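報道関係各位

Emwood、双腕ロボット「Pliria」の公開デモを視察　貸出用こて類の仕分けへの導入は見送り、判断は12月に持ち越し

この記事は約5分で読めます

2026年4月14日
Emwood

園芸体験教室向けに道具の貸出を行うEmwoodは、Warraichが自社の作業場Flidamgateで開いた見学会に参加し、双腕ロボット「Pliria」による園芸用ハンドツールの取り扱い作業を視察しました。現時点で導入契約は結んでおらず、試験導入の予定もありません。一部で「Emwoodが自動化に踏み切る」との見方が出ているため、当社が見たことと、まだ確認できていないことをあわせてお知らせします。

■視察の背景

当社が貸し出しているのは、子ども向けの小さな移植ごてやスコップです。教室から戻った道具は、色と形をそろえ直し、トレーに組んで次の教室へ送ります。昨年の繁忙期には、ひと月で1,619点が戻りました。単調な作業ですが、土のついたもの、柄の塗装がはげたもの、刃先の曲がったものが混じり、手に取った人がその都度判断しています。

この工程を機械に任せられないかという提案は、これまでも複数の会社から受けてきました。多くは、新品の道具を同じ向きに並べた状態でのデモでした。当社の返却箱は、そういう並び方をしていません。今回の見学会に参加を決めたのは、使い込んだ道具で試してよいという返答がWarraichからあったためです。

■見学会の内容

当日の見学者は当社を含めて13名でした。説明は約50分で、そのうち実際にアームが動いていた時間は半分に届きません。残りは方式の説明と質疑、それに道具の置き直しでした。置き直しは毎回、担当者の手で行われています。この手間は配布資料の処理時間に含まれておらず、当社は含めて示すよう求めました。

作業は、床面に並べたこてやスコップをつかんでトレーに入れるもの、トレーや容器から取り出すもの、壁に立てかけたものを取るものに分かれていました。当社の担当者が時計で測ったところ、道具ひと組をトレーに収め終えるまでに194秒かかった回がありました。慣れた作業者なら、その間に次の箱に手をつけています。

つかみ方は、想像していたより丁寧でした。柄の太さが違っても指先の位置を変えて寄せていき、力任せに挟む様子はありません。この点は率直に評価します。一方で、刃どうしが重なった道具では動きが止まり、担当者が声をかけ合ってからやり直す場面がありました。止まった理由を尋ねましたが、その場で納得のいく説明は得られませんでした。

■当社の見解

視察に参加したHyun-seo Kong（Emwood 貸出業務担当）は、次のように述べています。

「つかめることは分かりました。私たちが困っているのは、つかんだ後です。この柄はまだ使えるのか、この汚れは洗えば落ちるのか。見学会でそこに触れた説明はありませんでした。質問はしましたが、今後の課題という答えでした。今後の課題にお金は払えません」

Kongはまた、デモの条件についても注文をつけています。

「使い込んだ道具を出してくれたのはありがたかったです。ただ、並べ方はまだきれいすぎます。次は箱をひっくり返したところから始めてほしい。うまくいかなくても構わないので、途中で止めずに見せてもらいたいと伝えました」

■未確認の事項

当社がWarraichに回答を求めている項目は次のとおりです。

・重なった道具に対する成功率（試行回数と失敗の内訳を含む）
・人が手を入れた時間を加えた、箱単位の処理時間
・色が近い道具を取り違えた場合の検出方法
・土や水分による把持部の汚れと、清掃の頻度
・夜間の無人運転を前提とした見積もりの根拠

最後の項目には補足が必要です。配布資料の費用試算は夜間に無人で動かすことを前提にしていましたが、見学会の間、装置のそばには常に担当者が付いていました。当社はこの試算を社内の検討に使っていません。

■見学会の作業の様子 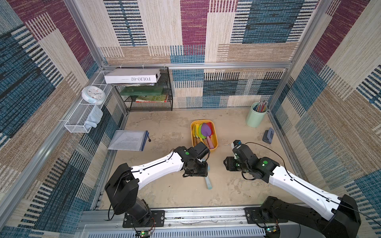

2本のアームと、こて類を載せた黄色いトレー

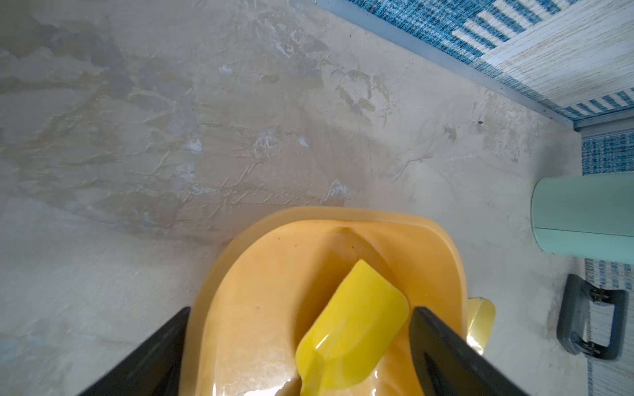
容器の中の黄色いスコップと、その両側に入った指先

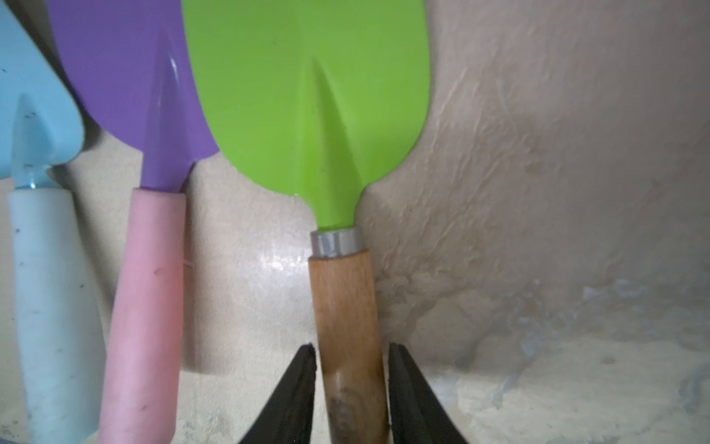 立てかけた移植ごて。指先は木の柄の両側に 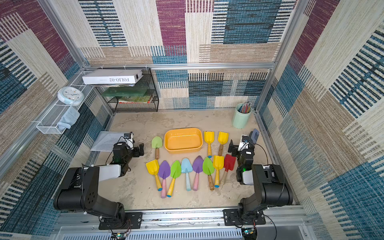 トレーの周囲に並ぶこてとスコップ

■今後の予定

Warraichからは、上記の項目について書面で回答するとの連絡を受けています。回答を確認したうえで、当社の返却箱をそのまま持ち込む形での再視察を申し入れます。日程は決まっていません。導入の可否は12月に改めて判断し、それまでに条件がそろわなければ、この件はいったん打ち切ります。

仕分けと点検は、当面これまでどおり人の手で行います。貸出料金、返却期限、お届けまでの日数に変更はありません。お客様が返却時に道具を色別に分けていただく必要も、引き続きありません。土だけは軽く落としてからお戻しください。

なお、見学会で示された処理能力の数値は、当社が検証したものではないため本リリースには掲載していません。Pliriaの仕様や価格に関するお問い合わせは、Warraichへ直接お願いいたします。

■Emwoodについて

園芸体験教室、学校、地域の催し向けに、子ども用のこて、スコップ、トレーなどの貸出と、返却品の点検および補修を行っています。

本件に関するお問い合わせ
Emwood 貸出業務担当　Hyun-seo Kong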